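Frequently Asked Questions: Staying at the Ovthorpe Bunkhouse

Last updated 4 June 2021

Please read this before you write to us. We like getting mail, but we've answered the one about the shower 600 times and our replies are getting shorter.

Do I have to be a member to stay?

No. Members get first pick of dates until the August calendar opens, and after that anyone can book. Membership costs less than two nights' stay, so if you plan to come three times you can do the math yourself.

How do I get there?

Take the Prarkwood road out of Clengate and keep going after you're sure you've missed it. The turn is at the second cattle guard. Your phone will tell you to turn at the first one. Your phone has never met the man who lives there, and he'd like to keep it that way.

What should I bring?

A sleeping bag or sheets, a pillowcase, food, a flashlight, and indoor shoes. We have pots, plates, mugs, and one good knife, which is in the drawer with the bad ones.

Are towels provided?

Bath towels, no. Kitchen towels, yes, and they live on the shelf by the sink. Please don't use a kitchen towel as a bath towel. We can tell.

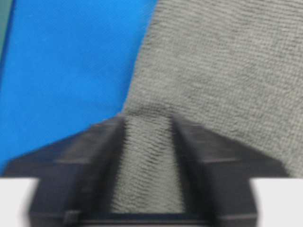

If you forget yours, the store in Clengate sells beach towels all year, mostly with sharks on them. It closes early, and "early" depends on the fishing.

Is there hot water?

Yes, for the first 2 people. The third gets something we'd call brisk. The tank needs an hour to recover, and standing in the hallway sighing doesn't speed it up.

Is there cell service?

There's one bar at the end of the porch if you face Prarkwood. Texts go through. Calls go through until you get to the important part.

Can I bring my dog?

Dogs are welcome downstairs. Dogs on bunks are not, whatever they've been told at home. The fee is per dog, and yes, a very small one is still a dog.

What time is quiet time?

Ten. The walls are a single layer of pine, so anything you say about the people in the next room should be nice.

What do I have to do before I leave?

The checkout list is on the back of the door. The short version:

Strip your bunk and take your own bedding home.
Sweep your room and the stairs.
Wash the kitchen towels you used, dry them, and lay them flat before folding. Balled up in the basket doesn't count as folded.
Empty the fridge. Nobody wants your half jar of salsa.
Turn off the water at the yellow valve.
Lock the door, then try the handle.

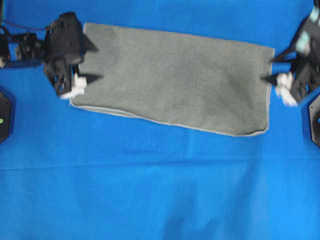

Ovthorpe Outing Club – Bunkhouse & Bookings Team

What if I find something broken?

Write it in the blue notebook on the mantel, with your name. "Stove is weird" has been entered by several different hands over the years. Tell us which burner and what it did.

What if I broke it?

Same notebook. We've never thrown anyone out over a mug. The canoe was a different matter.

Can I cancel?

Up to 3 weeks ahead you get everything back except the $2 card fee. After that we keep the deposit, unless the road is closed. Rain isn't a road closure.

Can we rent the whole place?

Yes, for $170 a night, outside of August. That includes the fire ring and the upright piano, which is in tune with itself – more or less – but with nothing else.

Who do I contact?

Maham Khokhar handles bookings and refunds. Takumi Fujimoto handles the building, including the pump, the stove, and anything living in the attic. If you write to the wrong one they'll pass it along, with a day or two added on for the scenery.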